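Part-Time Produce Clerk, Carnville Market

We are looking for one person who likes vegetables and can stand being asked where the cilantro is. It's next to the parsley. It has always been next to the parsley, and you will be explaining this until December at least.

The job is 2 early shifts a week, starting before the coffee place opens, so bring your own. You'll trim lettuce, write price cards people can read, and rotate stock. Pay is $540 a month, plus any bruised peaches you can carry.

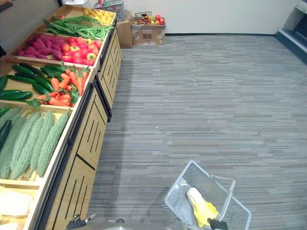
Sweet potatoes next to tomatoes, green beans one bin over.

You should be able to lift a crate of cabbage and tell a yam from a sweet potato without starting an argument. Experience is nice. Our last hire came from a bank and did fine once she stopped wearing the shoes.

Write to Analyn Sarmiento at the store office by March 20, 2018. A few lines about yourself will do. Please don't send a cover letter about your passion for retail, as Sabina Slanina reads those out loud at lunch.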